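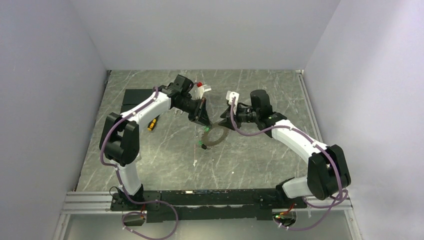 Two arms in a box: the Flandari cell, bench three

Photo gallery - one picture up so far, the rest as I get to them

I should say up front that I voted against this one. When Thu La put it to the workshop that we build a two-armed cell out of our shared parts budget, I said we already had a drill press nobody had trued in a year and a bandsaw that pulls left, and that either of those would do more for the members than a pair of hobby arms. I lost the vote. I then got asked to keep the build page, which I suspect was Birdie Brannigan's idea of a joke, so what you get is a build page written by someone who is still not convinced.

The captions below all belong to the picture at the top of the page. I've split them by part so people can find the bit they want to argue about.

The arms
White links, black joints, one arm at each end of the plate. They're the Gerkley kit, bought as a pair, and the kit is fine as far as it goes. My grumble is with the word "precision" in the listing. It doesn't come with a number attached, and until I've seen one on a dial gauge in our own shop I'm leaving the word out of this page.

The base
Black mounting plate on a length of aluminium extrusion. This is the part I like best and it's the least clever thing in the build. The rail is 800 mm and came out of the offcuts rack, so it cost us nothing. Birdie wanted both arms bolted straight to the bench, and I'm glad she was talked out of it. You can lift the whole lot off when somebody needs the bench for real work.

The enclosure
Pale lavender-grey walls. I've been asked about the colour more than anything else in the project. Thu picked it and says it gives an even background. It was also the tin that was on special in February, and I know which explanation I believe.

The floor
Marble pattern, grey with white veins, trim strip down the right side. It has light scuffs on it already. I'd argued for something plain that we could rule a grid on, and I'd still like a grid. If you want to know whether an arm went where you told it to, it helps to have lines under it. Trying to measure off a fake vein is a mug's game.

The ring
The dark metal ring on the floor between the grippers is the whole job at present. The plan is that one arm picks it up and hands it across to the other. That's the demonstration Thu promised the members, and I'll point out that a person can do it while holding a cup of tea. There's a small bright green marker at its rim, lower left, so you can tell which way round it's sitting.

It looks like an easy shape and I don't think it is. It's flat, it lies hard against the floor, and there isn't a lot of edge to get hold of. I suggested starting with a block of foam. I was told foam was "too forgiving", and I thought forgiving was what you wanted in week one.

The left gripper
Fingertips just above the edge of the ring, red cap on top of the gripper. Hovering is the bit every video of these things makes a great deal of. I'm more interested in the next two centimetres, and a still photo can't help you there, so please don't take this one as proof of anything. The test sheet is pinned up beside the bench if you want to see how the runs are going.

The right gripper
Facing the left one across a small gap, with a white fingertip piece sticking out at the upper left. The gap worries me. Two arms reaching into the same patch of floor is two arms that can hit each other, and the Asfaw software everyone is so pleased with leaves it to you to say where each arm may not go. Thu has typed those limits in by hand. I've asked for a second person to check them before anybody turns the speed up, and I'll keep asking.

Cables
Purple, one along each arm, held to the white links with little white ties. Neat enough on the arms. Down the bottom they hang in loops below the mounting plate, and I don't love that. A loop is a thing to catch a sleeve on. Birdie says the slack is needed for when the arms are at full stretch, and she's right that they need some. I'd like to see it tidied into a channel all the same.

The small black boxes
One below the left base, one under the right, and the right one has a green light glowing on it. I've had three members tell me that green means it's working. Green means the light is on. We've had a perfectly healthy-looking Dastham power supply in this shop that was putting out rubbish, and it had a lovely light too.

There's some small red and green wiring along the top of the plate as well. I'd like a cover over that before the next open night, when there'll be kids leaning in.

The screwdriver
Yellow and black handle, lying on the floor of the cell near the left elbow. House rule for this bench, and I'll be having it painted on the wall if I have to: tools come out of the enclosure before the arms get told to move. Applies to all of us, me included.

What it has cost
For those who only scroll down for this: 614 dollars to date, out of the shared budget, and another 56 for fasteners, ties and the paint. My time isn't in there and neither is Thu's, and hers would be the bigger bill by a long way.

What would change my mind
I've been asked this a few times, usually in a tone. Give me 10 handovers in a row, ring starting in a different spot each time, no one touching it in between and no one choosing which attempts to count. Write down the misses as well. If it does that I'll put a note at the top of this page saying so, in capitals if Thu likes.

Until then it's a tidy bit of building, and I mean that. The plate is square, the arms are bolted down properly and the wiring on the links is better than mine would have been. I just haven't seen what it's for.

Comments about the wall colour can go to Thu directly. Anything about the limits or the loose cable loops, leave a note in the bench three book and I'll pick it up on my next evening in.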